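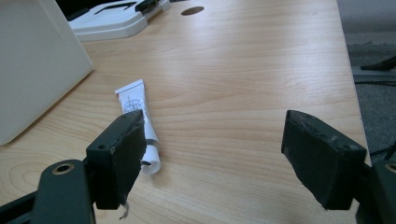
Picking things up is much harder than you think. You do it all day long, and you never have to tell your thumb where to go. I've been building a gripper in our shared workshop in Sturnholm, and I've had to think about every tiny bit of a pinch! A gripper has two fingers, and they both have to close on the thing at the same moment. The little white tube lying on the table is a good one to try. One end is rounded and the other end is squashed flat, so the fingers need to open by different amounts depending on which end you go for.

Try it yourself. Find a tube of toothpaste (ask first) and pick it up using only one finger and your thumb, kept as straight as rulers. Now try it from the flat end. Did it swing round? Mine did, and it landed on my foot.

So how do you make a metal or plastic finger hold on? You give it a pad. Your own fingertips are soft and a bit squashy, and they have tiny ridges that help them grip. Hard fingers don't have any of that, so we stick something grippy on the inside. Pads get tatty after a while, just like the soles of your trainers. My friend Ohemaa Abubakari says a scruffy pad is a pad that's been busy.

The next bit is the arm behind each finger, called a linkage. That's just a word for stiff bars joined up so that when one moves, the others have to follow. Scissors work a bit like this - you squeeze one end and the other end closes.

I got my linkage wrong 9 times. Once I put a bar on backwards and the fingers opened when I squeezed, and Dean Dobson laughed so much he had to sit down. You can make a linkage at home with strips of card and 4 split pins. Push the pins through loosely, or nothing will bend.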